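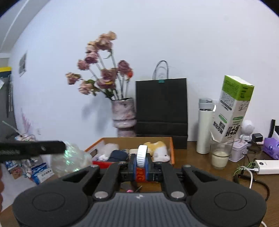
Tedard Family Partition, Model 1702

05/02/2023
By Varodano Product Support

The Tedard is a freestanding folding partition for family shelters, intake centers and warming sites where several households sleep in one open hall. It divides floor space into sleeping bays without fixings to the floor, wall or ceiling. It is sold by the panel set and through the Ghorbani frame program for agencies that already own compatible posts.

Model 1702 replaces the earlier fabric-only version. The number is the panel height in millimeters. At this height a seated or lying adult is screened from the neighboring bay, while a standing staff member can see over the top on a night round. Agencies that need full visual separation should use a built wall. Panels must not be stacked or extended upward.

Construction

Each panel is a powder-coated steel frame with a core of recycled polyester felt, covered on both faces in wipe-clean vinyl. The vinyl is welded at the edges and has no zipper or exposed staple. The lower edge sits 100 mm above the floor. This gap is for mopping and air movement, and it is wide enough for small toys to pass from one bay to the next. A clip-on skirt closes the gap and is available as an accessory. We recommend the skirt for any bay with a crawling infant.

Hinges run the full height of the panel and are sleeved. The sleeve keeps fingers out of the joint as the panel folds. Sleeves should be checked whenever the partition is moved, and a panel with a torn or missing sleeve should be taken out of use until the part is replaced.

Feet are flat steel plates with rubber pads, 200 mm across, and they sit under the panel on both sides. The plates have rounded corners and a low profile, but they are still a trip point in a dark room. A pale edge strip is fitted at the factory. Do not paint over it.

Layout

A standard bay is U-shaped and takes one panel set. It fits two cots side by side, or one cot and a portable crib, with space for a storage tote at the foot. Larger families can join two sets with the coupling post. The post drops into the open end of the hinge and locks with a quarter turn – no tools are needed, but the lock should be turned by an adult and then tested by hand.

Straight runs are not stable. Every run must include a return or corner, and the return must be at least one full panel wide. A single panel standing alone in a straight line will tip if a child pulls on it. This is the most common setup error reported to us, and it usually occurs when a bay is opened up during the day to make a play area. If the floor is needed for daytime use, fold the set completely and move it to the cart.

Keep all bays clear of exits, sprinklers, heaters and extinguishers. Local fire codes set the width of aisles in sleeping areas, and the layout should be approved by the local authority before the first night of operation. The felt core and vinyl are treated to reduce flame spread. Test certificates are supplied with each order and should be kept at the site.

Sound

The felt core reduces the carry of speech between neighboring bays. It does not block crying, coughing or alarms. In the Prirthorpe family shelter, where the 1702 has been in service since January, staff placed households with infants at one end of the hall and school-age children at the other, with an empty bay between. We suggest the same arrangement where the room permits.

Cleaning

Wipe down both faces with a neutral detergent between households. Diluted bleach may be used on the vinyl and on the foot plates, followed by a clean water wipe. Do not use bleach on the hinge sleeves. Do not steam the panels. Crayon and washable marker come off with detergent; permanent marker will leave a shadow.

Panels must be dry before they are folded. Moisture trapped between the faces will mark the vinyl and may cause an odor that is difficult to remove.

Storage and transport

A folded set is carried upright on the Tedard cart and strapped at the top and middle. Two people are required to lift a set on or off the cart. The cart brakes should be on during loading, and children should be out of the area. Sets may be stored flat if nothing is placed on top of them.

Accessories

Clip-on skirt, one per panel
Coupling post
Name card holder, blank on the aisle side
Soft pocket organizer, hangs over the top rail, for light items only
Replacement sleeves, pads and edge strips

The top rail is not rated for hanging coats, bags or car seats. The pocket organizer is the only item approved for the rail.

Ordering

The minimum order is 2 panel sets. Sets ship assembled and need no tools on delivery. Registered nonprofits and public agencies may request the agency price list – include proof of status with the first order. Ghorbani frame owners should state the post diameter stamped on the base, as early posts take a different sleeve. Spare parts for the fabric-only version remain available while stock lasts, but its panels cannot be coupled to the 1702.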